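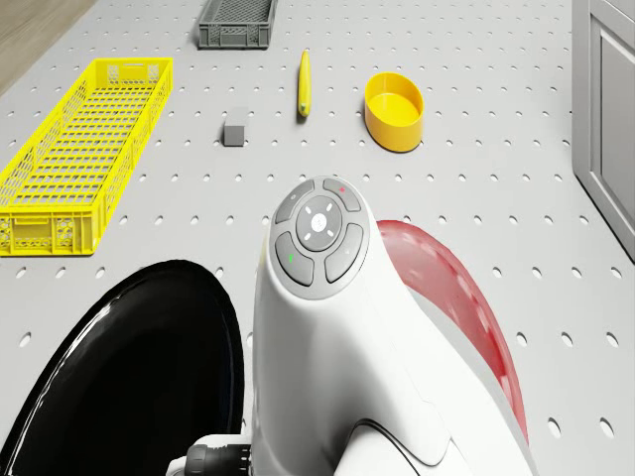 The lab is on the upper floor of what used to be a tile showroom, and the open day had been advertised with the word "robots" in letters large enough to bring in several families with small children. By eleven in the morning the children had learned that the robots at Cotmont live inside a computer, and most of them had gone off to find the waffle stand. I stayed, partly for the method and partly because the waffle line was out the door.

Cotmont is a small group. They work on one question, and Janka Murín put it to us on the stairs before we had our coats off: if you train a robot arm on a simulated table, how much does it matter where the simulated camera sits? Her short answer was "more than I'd like." The long answer took until lunch.

The software is called Godeck. It runs a virtual room with an arm and a table full of household things, and the group uses it to compare what a learned controller does when it gets different views of the same job. One view is from across the room. Others are close in, with the arm's own casing taking up a good part of the picture. People find these ugly. Murín is fond of them and defended them at some length to a man who had only asked about parking.
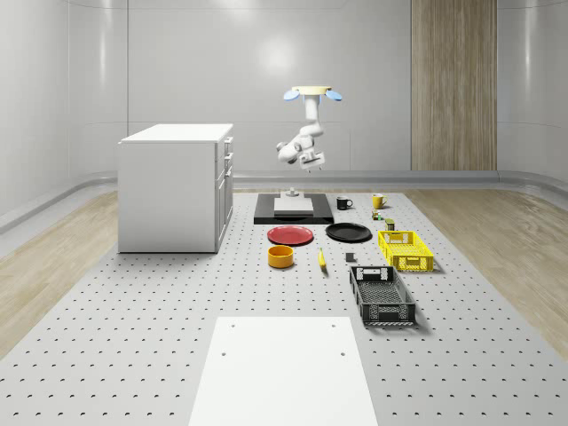 The Godeck room from the wide view, with the arm over the table and the gripper open.

The tasks themselves are the sort of thing you'd give a toddler on a rainy Sunday. Put the banana in the bowl. Move the block next to the crate. The controller gets a sentence and the camera images and has to work out the rest. Ashton Mudgway, who handles the evaluation side, explained that each task is run with the objects shuffled and then run again with one view taken away. The full set is 183 runs. He said the number came from a budget meeting and has no statistical charm whatsoever.

I had expected the wide view to win. It's the one a person would pick, and it's certainly the one you'd put on the poster (they had). But when the group took it away, the controller lost only two of the runs it had managed before. Taking away the close views cost it 21. Mudgway's reading is that the wide view is good for finding things and poor for judging the last bit of distance, where the fingers either close on the banana or close on nothing. He let us watch a few of the failures on the big monitor. There is a particular sadness in seeing a gripper come down with complete confidence beside an object, shut, rise, and carry its handful of air to the bowl.

A woman from Te Moana, who seemed to know the field, asked whether the close views worked because they showed the arm and the objects together. Murín said that was her favorite explanation and that she was trying hard to be mean to it. They have a version in the works where the arm is made invisible to the cameras while still doing the job. If the score holds up without the arm in sight, her explanation is in trouble. She expects to know by September, and she didn't look like someone planning a vacation before then.

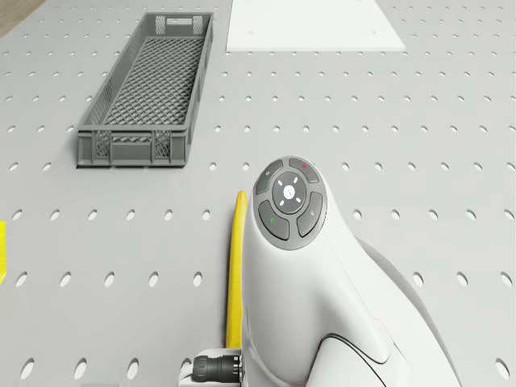

The other thing I wrote down was about clutter. In the earlier version of the study, called Kestadberg after a town one of them got lost in, every object in the room was there for a reason. The controller did beautifully. Then they added crates and plates that had no part in the task, and it began to take an interest in them. Told to fetch the block, it would sometimes go and visit a crate first. Mudgway has kept these recordings in a folder named "tourism." The current rooms have extra objects from the first day of training, and he says the wandering is much reduced, though he wouldn't give us a figure until the repeat runs are finished.

None of this has been tried on a physical arm yet, which they said plainly and early. The real one is on order. Murín thinks the camera result will carry over and the exact scores won't. Mudgway thinks the scores will drop by around half and has a bet on it with somebody in purchasing.

The tour ended at the desk where visitors could type their own instruction. The boy ahead of me typed "throw the banana." It declined to throw the banana. I asked for the block in the bowl and got it on the second try, and by then the waffles were gone.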